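Ranger les baguettes, un métier d'avenir

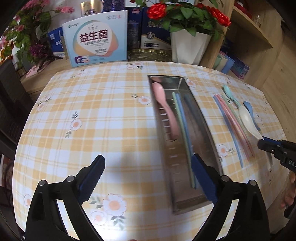 Deux pinces tenues à portée du bac à couverts en inox.

Apprendre à un robot à ranger les couverts sans lui montrer de robot : tel est le pari de Pokent, la méthode présentée en février par l'équipe d'Ilídio Patrício chez Residix. On confie les pinces à des humains, on enregistre leurs gestes à table, puis on en nourrit le modèle. Il aura fallu 4 000 démonstrations – soit plus de vaisselle que n'en range un étudiant dans toute sa scolarité. Sur des nappes inédites, le système ne rate plus que 8 % des prises, surtout des baguettes, qui roulent. Les cuillères, elles, se montrent coopératives. L'équipe promet de s'attaquer ensuite aux fourchettes et reste évasive sur les couteaux.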